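Penner Gallery opens its spring group show, "Small Weather," on April 10, 2025, in the rooms on the second floor. The show brings together 12 artists who work in painting, paper and textile. Among them are Masanobu Hattori, Yolanda Carhuamaca, Cristian Bermúdez and Socorro Sotelo.

The selection was made by Eusebio Chávez, who received 319 proposals after the open call. "I was looking for works that change when you stand near them for a longer time," he said. "Many of the proposals were good, and it was not easy to say no."

Hattori shows nine ink drawings, all made on the same size of paper. Carhuamaca presents a long woven piece which hangs from the ceiling in the first room, and visitors may walk on both sides of it. Sotelo's paintings are new and have not been shown before.

Shelves with bottled drinks. 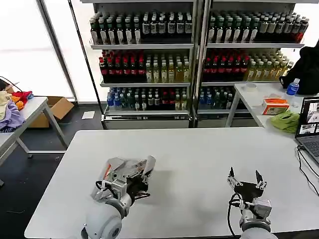
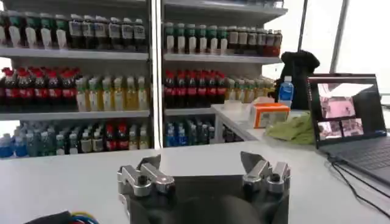 Bermúdez will give a talk in the gallery during the second week of the show. The talk is free, but places must be reserved at the front desk. A printed catalog with a text by Chávez is published by Brendo and can be bought at the gallery. The show stays open until the end of April.

Recent items
Avham Print Fair names its exhibitors
Sendstead Art Center looks for a new studio manager
Brendo to publish a second book of artist letters
Open call: drawing prize at Avham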